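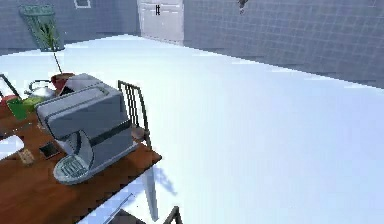

According to Fidelina Huaranga, the shooting at Justhorpe should not be called a riot at all, and she wrote this to us after reading the first draft of the present section. In her opinion the word was chosen by the magistrates in the same week, and later historians only copied it. We accept her objection in part. In the following pages we use "the Justhorpe shooting" for the event itself and keep "riot" for quotations from the court papers.

3.2 The meeting on the common

The conflict began with the chapel land. The Gidlow family claimed the rent of the common field next to the chapel, while the congregation held that the field was given to them for ever. In November the steward closed the gate with a chain. The next morning 300 people came from Justhorpe and from the nearer farms of Stirnorham, many of them with their children. The militia had 90 men and stood behind the wall of the mill, at a distance of 200 yards.

The sources do not agree on who gave the order. The captain's letter says that stones were thrown first. The chapel book mentions no stones, but it was written by a man who was inside the building and could hear more than he could see. Noboru Kikuchi compared both texts and considers the letter to be the later one, in spite of its date. We find his argument strong for the second page of the letter and less strong for the first, where the ink and the hand are different.

The number of dead is also open. The relief list has 106 names, but it puts together the dead, the wounded and the families who lost their house afterwards. It was last checked against the burial register on 13/03/2019, and four names could be moved from one group to another. The children are entered without age.

Figure 1. Tiled wall and light floor, computer rendering.

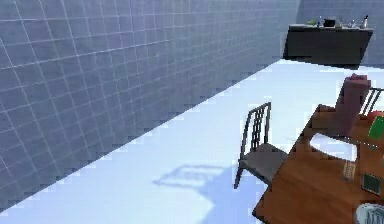
3.3 The trial at Stirnorham

The trial was opened in the spring and concerned only the damage to the gate. No officer was called. The Gidlow steward spoke for the most part of one morning, and his statement is the longest text we have on the event. It must be read with care, for he was asking at the same time for the payment of his own losses.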